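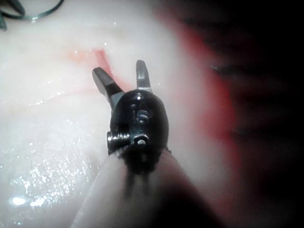
04/12/2024
Instrument tracking, student project, bench 2
Written up by Mairéad Foley

Carried on with the jaw model. Goal for the term is unchanged: estimate the opening angle of the grasper from a single view, without using the joint readings, and compare the estimate with the encoder afterwards.

Labelling first. The set stands at 215 stills. I went back through the keypoint scheme because the Makeo group and the Breathnach group had been marking the jaw tips differently. One group put the tip point at the furthest pixel of the metal, the other at the middle of the end face. On a slanted tip that makes a real difference to the angle. Agreed rule from now on: tip point goes on the furthest corner of the metal, and if the end is blurred the label is flagged and left out of training.

Points on the wrist housing, in order of how much I trust them:
Pivot pin near the top, just under the jaw. Small, round, catches the light. Best one we have.
Small hole on the lower front with the pin in it. Good when the silver rim shows.
Threaded screw on the side. Easy to find, hard to place. Label the outer end only.
The IS lettering. Fine for telling which way the front face is turned. Do not use it as a position point, the strokes smear as soon as focus goes.

The shaft below the housing is no use for points when it is soft. The edges can still be fitted with a pair of lines, which gives a rough axis. Trencombe's script does this but it assumes parallel edges, and the shaft widens towards the lens when it is close. Need to change the fit to allow a taper. Left a note in the repository.

Training run, 32 epochs, same learning rate as before. Loss was flat for the last part of the run so there is no point going longer. Error on the held-out stills:
Closed and nearly closed jaws: acceptable.
Jaws wide apart: good, as long as both tips are clear of dark background.
One jaw side-on and short in view: poor. Worst case was out by 18 degrees.

The last group is the problem. When one jaw leans towards or away from the lens it looks shorter, and the model takes that as a change in opening. It has no idea of depth, so this is what we should expect. Two things to try. The first is to predict the wrist rotation as well and work the angle out from both. The second is to fix the jaw lengths from the drawing and fit the whole linkage to the points. I prefer the second. It is slower but when it fails we can see why.

Glare. Wet tissue gives pure white patches and a lot of small bright specks, and the detector likes to put the pivot pin on one of them. Masking everything above a brightness limit also removes the flat of the jaw where it faces the light, so that is out. Tried limiting the pin search to the inside of the housing outline instead. The housing is black and glossy and segments well against pale tissue, less well against the dark areas at the side where everything is out of focus. False pins went down a lot. Keep this in.

Blood next to a jaw did not upset the tip detector on the stills I looked at. The contrast between red and metal is if anything better than between pale tissue and a bright edge. Have not tested it with blood on the jaw itself.

Other curved dark things coming in at a corner, suture or a second instrument, are being picked up as jaw candidates. Labellers are to mark them "other" and not guess what they are.

Bench rig: the Uststead printed wrist is back together. The cable on the left jaw was slipping on its pulley and has been re-tensioned. Still some backlash on closing — the jaw moves late, then catches up. Encoder zero needs doing again before anyone records angles from it. Please do not use the readings taken before today's rebuild as ground truth.

To do
Relabel tips to the new rule, both groups.
Taper in the shaft fit.
Linkage fit, first version, jaw lengths from the drawing.
Encoder zero, then a slow open and close with a pause at each step.
Draft of the methods section is due in April. The labelling rule should go in it word for word.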